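4. What Stays in the Shared Refrigerator

The previous section dealt with what tenants say they keep in a shared refrigerator. This one deals with what they keep. The two lists overlap less than we had hoped when we wrote the grant application.

We followed 12 shared households in Cedport and Skenmont for seven weeks. All had at least one refrigerator used by people who were not related, married, or especially fond of one another. Tenants kept a paper diary taped to the door, in which they wrote down anything they put in, took out, or threw away. Compliance was good in the first week and poetic after that. One diary records a jar of pickles as "still with us" on seven pages.

We use the term "resident item" for anything that remained in the refrigerator for more than half of the study without being opened or moved by its owner. The term is borrowed from the Ulwood pantry study, where it covered dry goods and, in one case, a candle. Resident items were scored on a scale of 100, with higher scores given to things that were older, less wanted, and harder to assign to a living tenant.
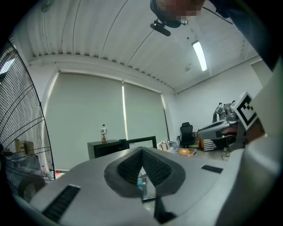 Figure 3. Light blue object in the gap between two ribbed black pads.

Most resident items were condiments. This will surprise few readers who have ever moved out of an apartment. Milk has a date on it and a smell to back the date up, so disputes over milk are loud and short. A condiment makes no such demands. It takes up the space of a fist, it was cheap to begin with, and throwing it out feels like a statement about the person who bought it. Several tenants told us they had cleaned the door shelf "completely" and, when asked about the mustard, explained that the mustard was staying.

Ownership became less clear the longer an item stayed. Early in a lease, tenants could name the owner of nearly everything. By the end of the study the usual answer was the name of a former roommate, given with the confidence people reserve for someone who can't be reached. We did reach one of these former roommates. She said the hot sauce had been there when she moved in.

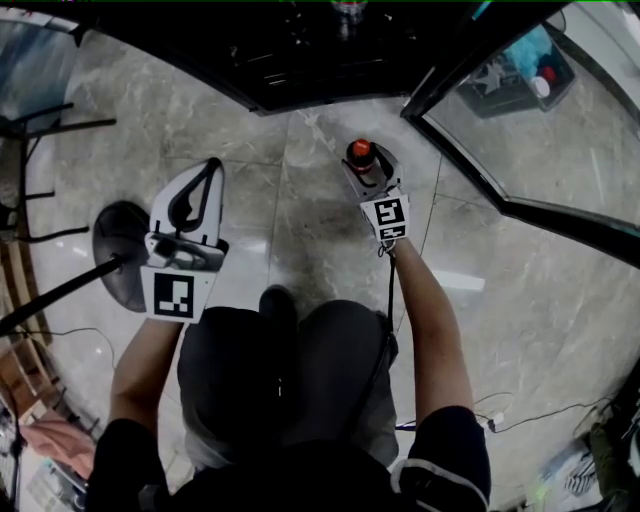 4.1 Labels and what they do

Ten of the households had tried a labeling system at some point. The systems ranged from initials in marker to a color chart with a legend, laminated, in a house in Skenmont where everyone had since forgotten which color they were. We had expected labels to shorten the stay of resident items, on the theory that an owned thing is a thing somebody will deal with.

They lengthened it. A labeled jar belongs to its owner, and other tenants will not touch it out of respect, or out of something that looks like respect from the outside. The owner sees their own name on the jar, is reassured that the jar is accounted for, and closes the door. Unlabeled items were treated as common property after a while and eaten or thrown out by whoever was hungriest or most annoyed.

Dates written on lids worked better than names. A date gives a roommate permission. Several tenants described the relief of finding an August date on a tub of sour cream and acting on it without a meeting. We also note that labels reading "please ask first" led to very little asking. The items so marked were either left alone or gone by the weekend.

Small refrigerators behaved differently from full-size ones, though not in the direction we predicted. With less room, tenants were stricter about leftovers and no stricter at all about bottles. A tall bottle that fit nowhere except on its side was allowed to lie on its side and leak a little. Nothing in the diaries suggests that anyone considered removing it.

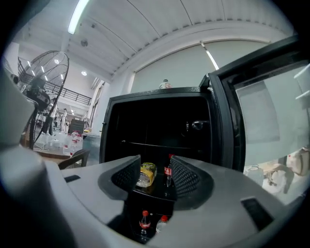

Who should throw out food that no longer has an owner?

The tenant who finds it, after giving the others one day to claim it in writing.

That wording comes from the house rules in a Cedport duplex, and it was the only rule on the subject that tenants could repeat from memory. It was also followed, which we did not expect of a rule. The Hwang model of household upkeep would predict that a duty given to "whoever finds it" produces a household in which nothing is ever found. In the duplex, the one-day notice seems to have mattered more than the duty. It let the finder feel polite while getting rid of someone else's relish.

Elsewhere, disposal was tied to events. Resident items left the refrigerator when a tenant moved out, when a parent was due to visit, or when the power failed. A power failure was by far the most popular of these. Tenants described it warmly, as one might describe a snow day, and in one house the diary entry for the outage lists 3 jars of jam that had survived two earlier cleanings and were now, at last, nobody's fault.
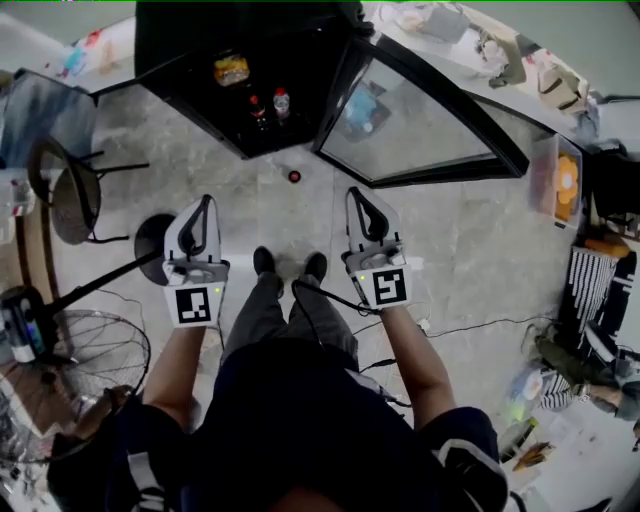

LIMITATIONS

The diaries were kept by the same people whose habits they record, and at least one was filled in all at once with a single pen. Our scoring system gave a high mark to a box of baking soda that was doing exactly what it had been bought to do, and we have left the mark in place for consistency. We did not study freezers. One household offered to show us theirs and we declined on grounds of scope.

Both towns have plenty of student renters, and the results may not carry over to places where people stay in one apartment long enough to finish a bottle of capers. A follow-up with older tenants is planned in Cedport, with a shorter diary and a better pen.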